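**Jikitetti** is a student robotics project at the Skosholm technical school, in which teams program a robot arm to take apart discarded desktop computers. It began as an evening club and has been part of the second-year automation course since its third season. The name is also used for the contest that closes the project each July.

## Background

The project was started by Wekesa Kimaro, a teacher of electrical subjects, after the school replaced the computers in its drawing rooms and was left with a storeroom of old machines. The first group had 9 students and one arm. They spent most of the season on a single job, lifting a side cover, and did not reach the parts inside the case.

Later groups divided the work into stages. A team first studies a computer by hand and writes a parts sheet with the position of each screw, latch and cable. It then teaches the arm to reach each part, and only after that is the arm allowed to grip anything.

## Equipment

The arm used by most teams is called Kolla. It has a two-jaw gripper in black, with a small camera mounted close to it so that students can check the approach from the arm's side. A second arm, Simiyu, was added later and is kept for practice. The two run the same software, but their grippers are adjusted differently, and a program written for one usually needs changes before it works on the other.

The computers are ordinary office desktops, many of them made by Dell. Each is laid flat with its cover off, which leaves the power supply, the motherboard and the memory within reach from above.

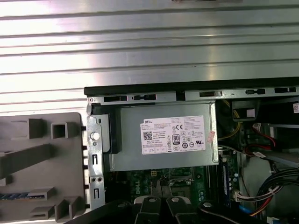 Cables are generally considered the hardest part of the task. A memory module stays where its slot holds it, while a bundle of wires may lie differently in two computers of the same model. Teams are free to move cables aside by hand during practice but lose points for doing so in the contest.

Power supplies are removed whole. Students are not permitted to open them, and any unit with a damaged housing is taken out of use. All computers are unplugged and left overnight before a session.

## Contest

Each team gets one computer and a fixed working time. Points are given for every part set down undamaged in the correct tray, with the largest share for the power supply and the motherboard. Stopping the arm by hand costs points, though a team that stops it to prevent damage keeps what it has already earned.

The highest possible score is 3,000. The record is 2,778, set by a team that removed everything except one drive cage. Scores below 700 are common among first-time entrants – most of them lose time at the first connector.

## Use of parts

Working memory modules and drives are tested and used in the school's own machines. Boards and metal are sent for recycling. The parts sheets are kept from year to year, and new teams may consult them for any model that has been used before.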